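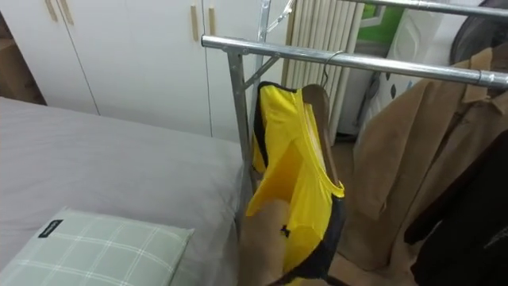 From: Yetunde Akpan
To: Clirkcombe Merchants list
Date: 15 May 2020
Subject: Re: Graritum instant settlement, who's in?

I read the sheet twice and I'm still not in. Quoting the part that bothers me:

> Graritum will settle card sales to your bank within minutes,
> any hour, weekends included. No monthly fee for the first 200
> transactions. They bring their own terminal and it takes an
> afternoon to switch. Visser is slow and everybody knows it. I
> think if enough of us sign together we get the better rate.

Visser is slow, no argument. Two business days, three if there's a holiday. But I know what Visser charges me because it's on one line of the statement. I can't work out what Graritum charges. The sheet gives a rate for "standard cards" and then a footnote says rewards cards, business cards and anything keyed in by hand are "priced dynamically." Most of my customers pay with rewards cards. So which rate am I comparing?

I went back through March to see what the speed would be worth to me. I ran 611 card sales. That's well past the free 200 before the month is half over, and the sheet doesn't say what happens at number 201. Is the monthly fee charged in full at that point or by the transaction? I wrote to their sales address and got a brochure back. 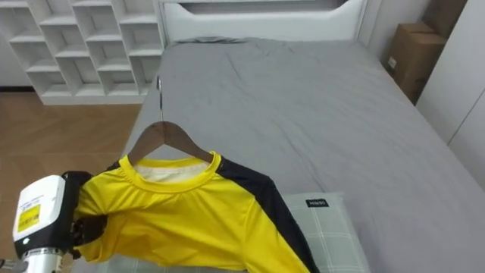 Then there's the reserve. Page two, small type: they may hold back a share of each day's takings for up to 16 weeks "where the risk profile requires." Who decides the risk profile? If they pay me most of my money in four minutes and sit on the rest until fall, I don't see how that counts as instant settlement. With shops closed or half closed right now, I'd guess every one of us looks risky on paper.

And please check whether your bank can even take the fast payments. Mine said it receives them but posts them to business accounts in batches, twice a day. So I'd be paying for minutes and getting hours.

Otlow asked on the phone whether I was just being stubborn about changing terminals, and fair enough, I did complain for a year about the last one. My point then was the same, though. We were told refunds would work the same way and they didn't, and I had customers calling me for money the processor was holding. 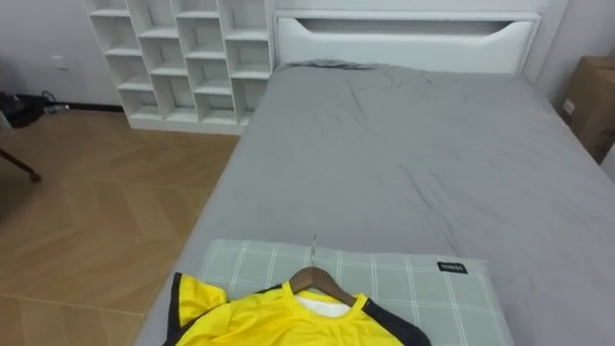 > Visser can put you on next-day if you call and ask for it. I
> got it last year, no new contract, slightly higher rate. They
> don't advertise it. Might be worth trying before anybody signs
> a three-year deal with a company none of us has used.

I had missed that message when it came through, and it's the most useful thing in the thread. Next-day would cover payroll for me, which was the only real argument I had for switching.
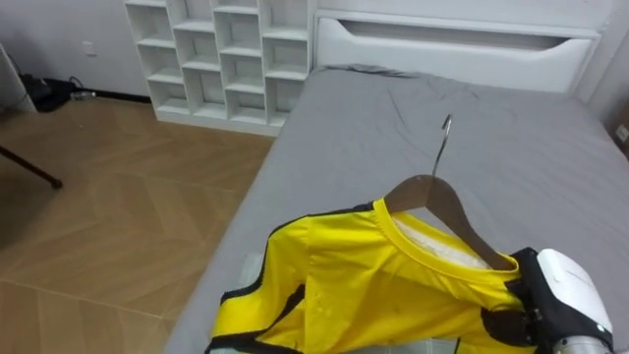 On the group rate, I'd want to see it in writing with a number in it. Also what it costs to leave. The sheet says 14 days to cancel, but the sample contract attached to it says the terminal lease is separate and runs the full three years. Those can both be true, and that's what worries me.

If somebody has the actual fee schedule, please post it. I'm calling Visser about next-day and will report what rate they quote me.

Yetunde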